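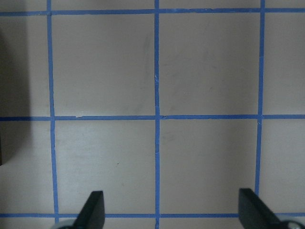 Filed under: Grantee Updates / Small Labs

Hi all, and thanks for the nudge – I know this one was due at the end of July and it's now well into August. Bontu Chala here again, writing for the Telto cell. I'll go through where the money went, what broke, what got fixed and what I'd like to do with the rest of it.

Quick refresher for the new people on the list. Telto is our one-arm pick-and-place cell, with a two-finger gripper and a small camera at the wrist, and your grant pays for keeping it running well enough that other people can trust the numbers coming out of it. That's all we promised. No new robot, no fancy new software, just one machine set up properly and looked after, with the paperwork to show how.

The biggest job this period was the position check. When we started, the camera and the arm disagreed about where things were, and the disagreement got worse the farther out you reached. I spent longer than I'd like to admit blaming the camera. I re-ran the calibration seven times! Each time it came out a little different and each time I convinced myself the newest one was the good one. In the end I put the calibration software away and went back to blue painter's tape on a flat surface, strips one way, strips the other way, and drove the gripper over the crossings by hand, writing down what the arm thought and what a steel ruler thought.

Tape isn't a precision instrument. It goes down a bit wavy, the strips lean, and it picks up nicks. I measure every crossing with the ruler after laying it, so the grid doesn't have to be square, it only has to stay put between the morning check and the evening one. When an edge lifts I write it in the log, and if the lift is at a crossing we pull that strip and lay a new one. A roll costs next to nothing (you'll find it under consumables, it's the smallest line in the whole budget).

And the tape found the problem in one afternoon. The error followed the wrist. If I rotated the gripper half a turn and went back to the same crossing, it missed on the other side. So the camera bracket was fine and the gripper was sitting crooked on its flange. Two of the four mounting screws had backed off. I took the whole thing down, cleaned the faces, put in new screws with threadlocker, torqued them in a cross pattern and did the calibration an eighth and (so far) final time. Worst miss before the repair was 10 millimeters out at the edge of the reach. I haven't finished the full after-repair survey so I'm not going to give you a number for that yet, but it'll be in the next report with the raw sheets.

While it was apart I also went over the fingers. The pads on the old pair had gone shiny and one had a chip out of the tip, so both were swapped for a new black pair from Skorach, who turned the order around quickly and didn't charge us for the second shipment when the first box came with two lefts. I've kept the old pair in a bag in the drawer with the date on it, just in case we ever want to compare wear.

Then there's the furniture test, which I know is the part Feyisa's group has been asking after. The flat-surface check tells you the arm knows where it is out in the open. It says very little about what happens when the gripper has to work in close to something, with an overhang above it and a panel to the side, so we added a second station with a piece of wooden furniture and a little block as the target. 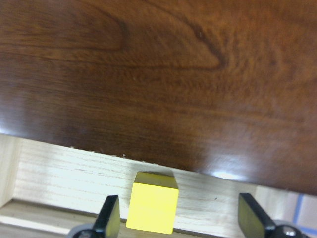

I love this station and I also kind of hate it. A varnished top throws glare straight back at the wrist camera from certain angles, and bare wood next to a dark finish makes the auto exposure hunt up and down like crazy. I've locked the exposure now, which helped a lot, and I've turned the lamp on the left so it points at the wall. A yellow block is easy to pick out against pale wood, so if the camera loses it we know it's the exposure talking and we don't go chasing anything else.

The other change is a speed limit near the furniture. The arm drops to a crawl before it goes in under the top, and the fingers don't open any wider than they need to. It's slow. I timed it and then decided I didn't care, we aren't a factory. I've written the limit into the startup file, where it loads by itself, so a tired person at six in the evening can't forget it.

Routine care, for the record. We've logged 74 full checks on the cell since the last report, and the checklist is down to a single page. It goes: look at the cables where they cross the elbow, wiggle each finger, touch every screw mark (I put a stripe of paint pen across the heads, so a turned screw shows up right away), wipe the lens, drive the tape crossings, sign. Tama took over the morning round in June and rewrote half of my instructions, for the better. There's a cable tie near the wrist that I've replaced twice and I'm not happy with it. It rubs. I want a proper clamp there.

Money. You gave us 4,000 for this period and we've spent a little more than half. Fingers and screws were the biggest part, then the torque wrench, then the lamp. I had set some aside for a new camera bracket and we don't need one, so I'd like your okay to move that to the clamp and a spare gripper cable. The spare cable is the one I'd push for, as the present one is original and it bends every single time the wrist turns.

Still open on my side: the after-repair survey, the clamp, and a decent write-up of the tape method that somebody outside this room could follow. Tama has a draft of that last one and it's already better than my notes – I'll send it along as soon as the drawings are in. If you'd like to come by and watch a morning check, come before nine and bring your own coffee, our machine is the one thing in the lab I haven't fixed.

Bontu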